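Sealing a marble counter: how often, and does it do anything?
Posted in Kitchens & Baths

Fatima Joubert
We bought a house in Clerncombe in April and it came with a light marble counter that the previous owners clearly loved more than their roof. My mother-in-law visited, looked at it, and asked when it was last sealed. I said "recently" in the voice I use with dentists.

The store sold me a 16 ounce bottle of sealer that says to reapply every year. The guy at the stone yard on Plustlow Road says every six months. My neighbor has never sealed hers and stores lemons on it. Who is right? Also, there is a dull spot by the stove where I think somebody once put down a glass of wine and went on vacation. Will sealing fix that?

stoltesgate_dad
Just get quartz. We did and never looked back.

Tshabalala
Quartz is lovely advice for someone who already owns marble.

Forget the calendar and do the water test. Put a spoonful of water on the counter, go away for 16 minutes, come back and wipe it up. If the stone underneath has gone darker, it's drinking and you should seal it. If it looks the same as the rest, put the bottle back under the sink. Test by the sink and the stove separately, they wear at different speeds. Mine needs it at the sink long before anywhere else.

When you do seal: clean it the night before, let it dry, wipe on a thin coat, and get ALL of the extra off before it dries. The label will tell you how long. People leave it on longer to get their money's worth and end up with a sticky haze that collects crumbs and cat hair. Ask me how I know.

Your dull spot is a different problem. That's an etch, where acid has eaten the polish, and sealer does nothing for it. Marble polishing powder and a damp cloth will handle a small one. A big one wants a pro. I was quoted 200 dollars for one section, which cured me of noticing it.

On color, pale stone with some brown in the veins is kind to its owner. Coffee drips blend right in until somebody's mother-in-law visits. 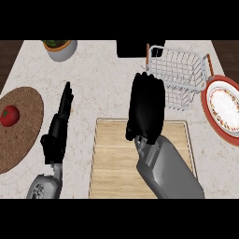 Cream marble with beige and brownish veins, the forgiving kind

Fatima Joubert
Did the water test. Fine by the stove, dark as a puddle by the sink. Sealing that end tonight and telling her I did the whole thing.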